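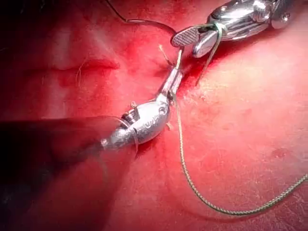
Können Roboter inzwischen selbst nähen und knoten?

Reinhold Stüber
Wir haben in Semberg eine Polsterei mit sechs Leuten. Die geraden Nähte laufen über die Maschine, aber Knöpfe einziehen, Risse von Hand schließen und Fäden verknoten machen wir wie früher. Im OP halten Roboterinstrumente längst gebogene Nadeln und feine Fäden. Gibt es so etwas auch für die Werkstatt, und zwar so, dass keiner danebensitzt und steuert? Zu Hause wäre mir eine Maschine zum Sockenstopfen auch recht.
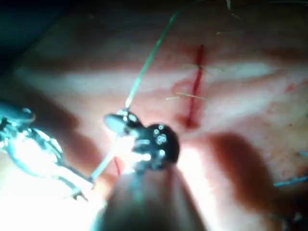
Skasik
Nein. Viel zu teuer. Kauf eine gute Rundnadel.

Voß
Man muss zwei Sachen trennen. OP-Roboter werden normalerweise von einem Menschen an der Konsole geführt, die Maschine setzt seine Handbewegungen um. Selbstständig nähen ist etwas anderes, daran wird geforscht. Schwierig ist der Faden. Er verdreht sich, hängt durch und liegt nach jedem Griff anders — ein Blechteil in der Vorrichtung macht das nicht. Dazu gibt das Material nach, und die Nadel muss im richtigen Winkel gefasst werden, sonst stimmt der Stich nicht.

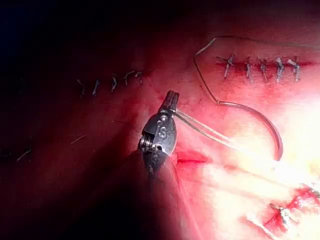

Bei uns im Betrieb (Autositze) haben wir es mit einem Arm und einer Kamera versucht, nur Faden greifen und einfacher Knoten. Von 74 Versuchen waren 13 brauchbar. Beim Leder ging es besser als beim Stoff, den hat der Greifer gern mitgenommen. Für gleiche Teile in fester Lage würde ich einen Nähautomaten nehmen, für Reparaturen weiter die Hand. Socken würde ich vorerst auch selbst stopfen. Welches Garn nehmt ihr für die Knöpfe? Gewachstes lässt sich deutlich leichter greifen.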